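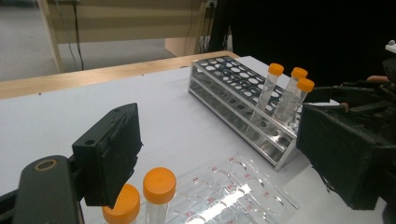
Ticket 298: Trirkmont Castle entry, wrong build date
Status: Open
Reported by: Riet De Smet
Assigned to: Sreekumar Namboodiri

24 July 2024, Riet De Smet
The gatehouse is still listed as 12th century. The arrow loops say otherwise. Who entered this?

Sreekumar Namboodiri
Date comes from the Gendano import. I changed it to "late 13th century" and saved. The public page still shows the old one.

Riet De Smet
Cleared my browser, same result. I doubt it's a cache problem, whatever the help page claims.

Sreekumar Namboodiri
Found a second record for the same site under the spelling "Trirkmount". The public page reads from that one. Merged them.

Riet De Smet
Date is right now, but the map pin has moved to the far bank of the river, over 200 yards off. Access also says "open daily". It's on a private farm. Did anyone check the merge?

Nathalie Chisholm
Pin restored. Access set to "exterior only, ask at farm". 17 other sites came in with that import.

Riet De Smet
Then I don't trust those either. Please leave this open until Lellow Tower has been checked.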